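4.3 Folding sleeveless shirts

Before you start, please read the limits in 4.1. The Prulari can fold simple clothes, but it is not yet a machine which you can leave alone with the laundry.

1. Put one shirt on a flat fabric surface. Keep other clothes away from the middle.
2. Select Fold, then Sleeveless. Speed 20 is good for the first time.
3. Wait until both grippers hold the shirt, then check the grip.

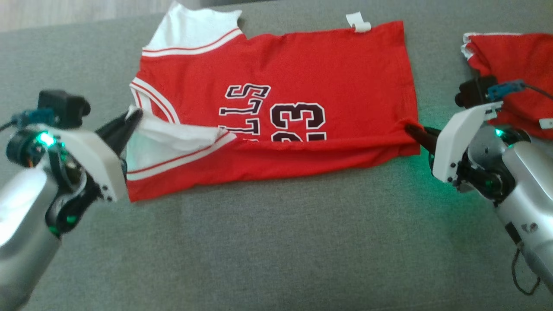 Fig. 9. Both grippers on a red jersey, the right one at the hem.

4. If an armhole trim is folded over the body, press Pause and make it flat by hand. The arms do not always correct this.
5. Press Continue. One shirt can need up to 200 seconds. A person is faster.

Note: Large printed numbers can confuse the edge search. If you see error 2221, turn the shirt over and repeat from step 2.

Caution: Do not put your hand between the grippers while the arms are moving. Pause first.

Socks and fitted sheets are not supported in this version.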